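Can a machine put the fruit away yet?

July 26, 2020

I had been meaning to make the trip out to Furkiscombe for the better part of a year, and when I finally got there I was given a cup of tea, a stool with one short leg, and more patience than I probably deserved. The woman who runs the household chores work at Brastberg asked me to leave her name out of this ("put me down as the engineer, my mother will know it's me"), so the engineer she is.

I started with the question everybody wants answered, the one my own sister made me promise to ask. When can I buy one that does the kitchen?

She laughed, kindly enough. "You can't, and I wouldn't sell you one if you could. What I can tell you is which bits of the kitchen we're getting good at. Picking up a thing that sits by itself with a little space around it, we can do that most of the day. Picking up the same thing when it's leaning on its neighbors is another matter."
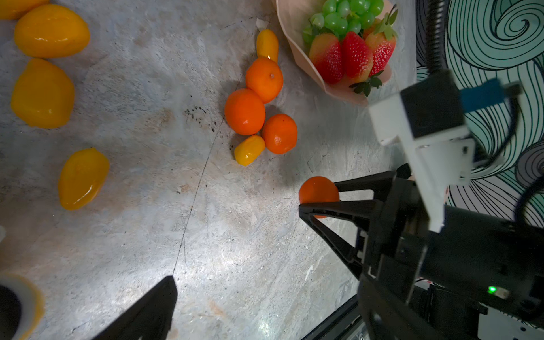 Fruit, she told me, is where she sends every new person on the team, and they tend to be a bit insulted by it at first. They've come to build something grand and she hands them an orange. But think about what you do when you clear a counter after breakfast. You slide a finger in behind, you nudge one piece away from the rest, you feel it start to roll and you stop it with the side of your hand, all while talking to somebody about the car insurance. "You've never once had to plan that," she said. "We have to plan every bit of it, or else show the machine so many times that it picks up the habit."

How many times is so many? She went and looked it up for me, which I appreciated. For the tidying task they had 1,356 practice runs on the books, and 855 of those she would call clean from start to finish, with no bumping and no second try. I said that sounded pretty good to me. She tilted her head. "Would you keep a dishwasher that did that?"

I had to admit I would not.

We got to talking about shops then, as I'd spent 6 years stocking produce when I was younger and still have opinions about it. I asked if she saw machines doing the morning fill any time soon. She thought the backroom would come first - moving full crates, breaking down pallets, the heavy lifting that ruins people's shoulders. The display itself she expects to stay with people for a good long while. Customers reach in, the fruit shifts, a child takes one off the bottom. A small grocer called Wasilewska has asked her about it two summers running, and both times she has told them to hire another pair of hands for the mornings.

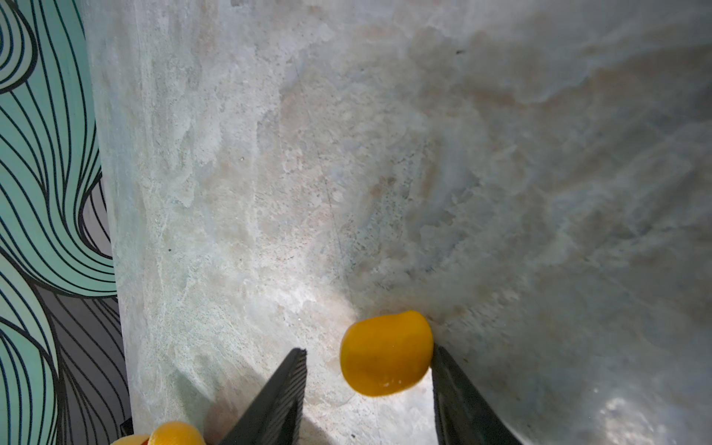
What surprised me was how much of her day goes to things I would never have thought of as hard. Light is one. A polished counter throws a glare, shiny skin throws another, and a patch that looks bright from one angle may be gone from the next. Squeezing is the other big one, and she got quite animated on the subject. Too soft and the thing slides out, too hard and you have made juice.

"With the pretend kind you can get away with being rough," she said, "and that's a trap, you know. You teach it on plastic and it gets bad manners. Then you hand it a ripe peach." She made a face and wiped her palm down her sleeve.

The software they use for planning the movements is called Skotomora, and she spent a happy quarter of an hour explaining it to me. I followed the start of it and nodded at the rest. The part I did catch is that it's allowed to give up. If a grasp looks poor, the arm can back off and look again from another side, and she is prouder of that than of any speed they've gained.

I asked what she would trust a machine with in her own home, today, with guests coming over. She took her time, and topped up both our cups.

"Putting the oranges in the bowl," she said. "If I started it at noon and nobody was coming until supper."

She does her own dishes, by the way, by hand, and she let me dry.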